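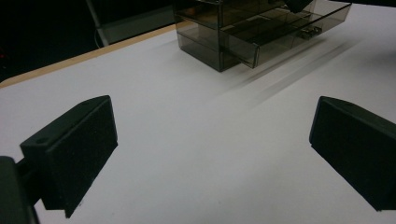 Boris Sýkora has a habit of answering a question about software by talking about furniture. Ask him how his planner at Serkus decides what a gripper ought to do next, and within a minute he is on to the kitchen drawer in his mother's apartment, the one that always had to be lifted a little before it would slide.

"You learned that drawer when you were small, and you never wrote it down anywhere," he says. "My whole job is writing it down — or getting a program to pick it up, so I don't have to."

The program is called Mivgate, and he has been working on it with Shih-chieh Cheng for five years, most of them spent in a second-floor room that gets very warm in the afternoon. It takes in short recordings of small household chores (opening a drawer, putting a little thing away, closing up again) and tries to sort them into steps that a controller can follow. Cheng wrote most of the perception side, and she is cheerful about how much trouble it has given her.

"Tinted plastic is my enemy," she says, laughing. "With a wooden drawer you get a nice solid front and a nice solid edge. With the smoky see-through kind, the depth estimate goes right through the wall and lands on the table behind it, and then you have a planner that believes, very sincerely, that there is no drawer."

Her fix was to stop asking for a full surface at all. Mivgate now looks for the dark lines where panels meet, and for anything metallic, and builds a rough box out of those. It took over 1000 recordings before she trusted it, and she still keeps one of them, number 1309, as the test every new version has to pass before she'll let Boris merge it.
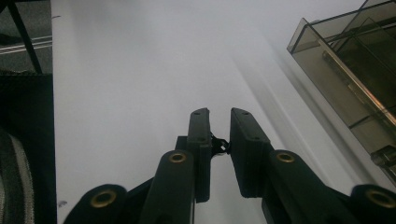
Small dark things against black fingertips are the other sore point. Sýkora's controller used to judge a grasp by how far apart the fingers had stopped, and anything thin was read as an empty hand, so the planner would go back and politely try again. He now keeps a running guess instead, fed by the finger gap and the picture together, and lets the two disagree for 8 camera updates before the planner steps in.

"Shih-chieh wanted fewer, I wanted more," he says. "We argued about it all through October, very nicely, with a lot of soup."

What would they like to do next? Cheng wants better tools for looking at failures, with the recording and the planner's guesses running side by side. Sýkora would like to tackle drawers that stick.

"My mother keeps asking about that one," he says.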